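Kemppainen lobed table, teal top
Shared-room furniture / Tables / Item 386

Reviewed for the buying list by Salamatu Asamoah

The maker's sheet calls this a "collaboration landscape". It's a table. It has a wavy outline, a teal top and a price that assumes you'll be impressed by both. We list it all the same, with some reservations.

Set up in front of tiered seating, with a mouse and a couple of markers on top:
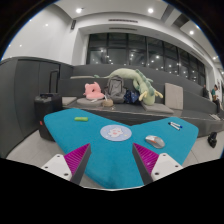
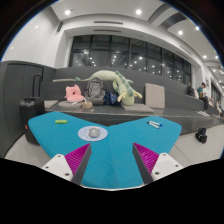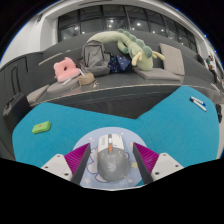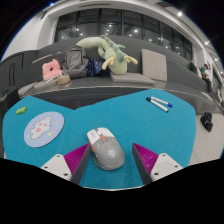 The shape first. Kemppainen says the lobes let people "find their own bay". Perhaps. Two people can sit at opposite ends without bumping elbows, and that much I'll grant. Put a third person in and somebody gets the notch, where there's nowhere good to put a laptop. If you want to seat four, buy a rectangle.

The top is sold as quiet and glare-free. Glare-free is fair. Quiet depends on your chairs. An optical mouse may or may not track properly on a matte coloured surface, and the sheet doesn't say which ones were tried, so I'd budget for a mouse pad and be pleased if you don't need it. Small round pads suit the lobes better than the long desk mats, which hang over the curve and curl.

Whiteboard marker is the other question. The sheet says "wipes clean". Toivo Eskola left a blue line on our sample corner overnight and it took 2 goes with a damp cloth and some muttering to shift it. Keep the caps on. The colour is teal or nothing; a grey has been promised for April, but it was promised last year as well.

With tiered seating
Leave 90 cm between the table and the bottom step. The brochure shows far less, and in the brochure no one has to get up. People will use the lowest step as a shelf for bags and cushions whatever you tell them, so measure from where the bags stop — the riser is the wrong place to start.

What comes in the box
Top in one piece, legs, bolts, hex key. No cable tray. The Zonari clip-on tray is offered as an extra and doesn't follow the curve, so I can't see the point of it. The Justelent tray is uglier and fits.

Delivery and returns
Ships from Zuvport in one very awkward carton. Check your door width before you order. Returns are accepted for 3 weeks, unassembled, and the freight back is yours to pay.

Warranty covers the legs and fittings. It doesn't cover the surface, and I'd ask them why before signing anything.

Page last checked Sunday, February 12, 2023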